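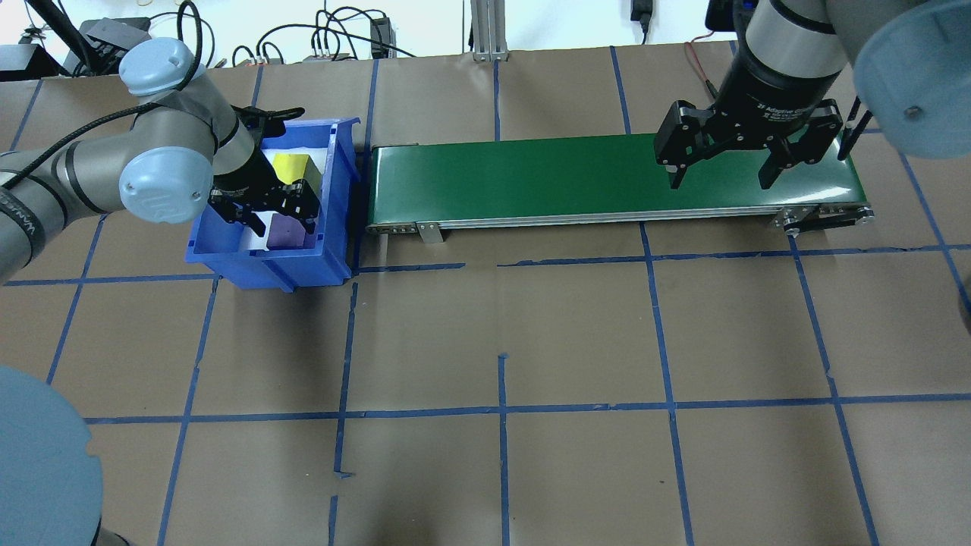 4.2 App switching on budget phones. Logs from the Lurkesberg group only, 81 handsets, Clullora build. Users kept 5 apps pinned at most, the rest got killed in the background. Figure 2 shows a blue bin and a black gripper. Tetel skin dropped more frames then stock, both on battery. Iphone numbers not comparible here, diffrent codec. See section 5.

Figure 2. Blue bin and black gripper.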